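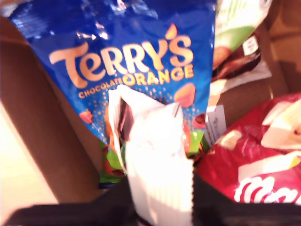
¿Qué norma hay que aplicar al límite de fuerza de la pinza cuando se cogen bolsas de snacks de una caja abierta y hay personas cerca?

Depende de dos cosas que conviene separar. Para el contacto con personas se parte de la evaluación de riesgos de la aplicación completa, con ISO 10218-2 y la especificación ISO/TS 15066 como referencia. Para el producto no hay norma que fije un valor: lo pone la regla interna de cada puesto, y nunca puede quedar por encima de lo que permita la evaluación.

Incidencia 1471
Producto: controlador de pinza Dudorow
Cliente: Metitz
Abierta por: Gorazd Kelmendi
Asignada a: Signe Kragh
Prioridad: media
Estado: cerrada, con una tarea derivada

Descripción inicial (Gorazd Kelmendi)

Desde que cargamos el perfil nuevo, la pinza se detiene con el aviso "límite de fuerza superado" al cerrar sobre envases flexibles. No ocurre siempre. Con cajas rígidas no lo he visto. El operario rearma desde la consola y el ciclo sigue, pero en un turno hemos llegado a 12 rearmes y eso no me parece aceptable. ¿Puedo subir el umbral en el perfil hasta que deje de saltar?

Respuesta (Signe Kragh), 9:40

De momento no subas el umbral. Según la hoja de puesto que nos pasasteis, ese valor está ligado a la evaluación de riesgos. Cambiarlo es una modificación de la aplicación y obliga a revisarla, aunque en la consola sea un solo campo.

Necesito lo siguiente:
– Registro completo del controlador, sin filtrar.
– Versión del perfil y nombre de quien lo cargó.
– Velocidad de aproximación y altura de parada sobre la caja.
– Si el rearme se hace con alguien dentro de la zona marcada.

Respuesta (Gorazd Kelmendi), 11:15

Adjunto el registro. El perfil es el 4, lo cargó Aaliyah Nguyen en noviembre. La velocidad de aproximación es la que venía por defecto, no la hemos tocado. La altura de parada tampoco. Lo del rearme lo tengo que preguntar.

Añado que trabajamos sobre una mesa normal, con la caja de cartón abierta por arriba y los envases mezclados dentro.
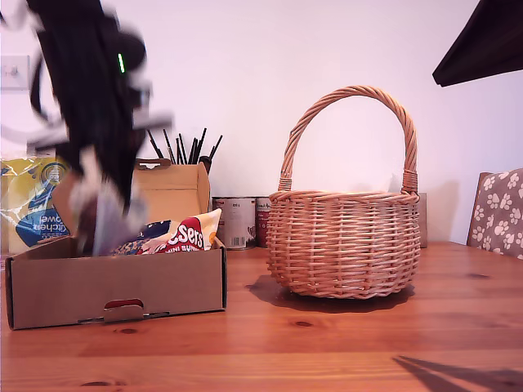 Los envases no van ordenados ni todos en la misma posición. A veces la pinza coge uno por el centro, a veces por la soldadura, y otras arrastra el de al lado. He mirado si el aviso salta más con unos que con otros y no saco un patrón claro.

Respuesta (Signe Kragh), 13:05

Visto el registro. El pico no aparece durante el cierre. Aparece antes, en el descenso, cuando los dedos ya tocan el contenido y el brazo sigue bajando. El controlador suma los dos esfuerzos y los presenta con el mismo aviso. El texto del aviso es poco preciso, lo paso a desarrollo.

El perfil 4 se preparó para producto rígido en una sola capa, y la altura de parada está calculada para eso. Con bolsas amontonadas el primer contacto llega antes de lo previsto.

Propuesta de prueba, sin tocar el límite de fuerza:
1. Cargar el perfil 2, que busca el contacto a velocidad reducida y se detiene al encontrarlo.
2. Dejar el retardo de cierre en su valor original.
3. Repetir con la misma mezcla de envases y anotar cada parada.
4. Mandarme el registro aunque no haya paradas.

Respuesta (Aaliyah Nguyen), 16:30

Prueba hecha con el perfil 2. En alrededor de una hora de trabajo, ninguna parada por fuerza. El ciclo es más lento, se nota, pero menos que el tiempo que perdíamos en rearmar.

Sobre la otra pregunta: sí, se estaba rearmando desde el lateral de la mesa, con la persona dentro de la zona marcada. La consola portátil lo permite. Desde hoy está prohibido en el puesto y lo he puesto en la hoja.

Nota interna (Unnur Bisgaard, seguridad de aplicaciones)

Dos puntos antes de cerrar. El rearme tiene que hacerse desde un lugar con vista completa de la zona y fuera del alcance del brazo. Una línea en la hoja de puesto ayuda, pero la consola debería bloquearlo. Abro tarea aparte para Eskildsen, que hizo la integración.

El cambio de perfil también se registra como modificación, aunque vaya en el sentido de menos velocidad. Quiero fecha, motivo, quién lo aprueba y resultado de la prueba.

Cierre (Signe Kragh)

Causa: perfil no adecuado para envase flexible amontonado.
Solución: perfil 2 activo, límite de fuerza sin cambios.
Pendiente: bloqueo del rearme desde la consola portátil, a cargo de Eskildsen. Gorazd queda en copia.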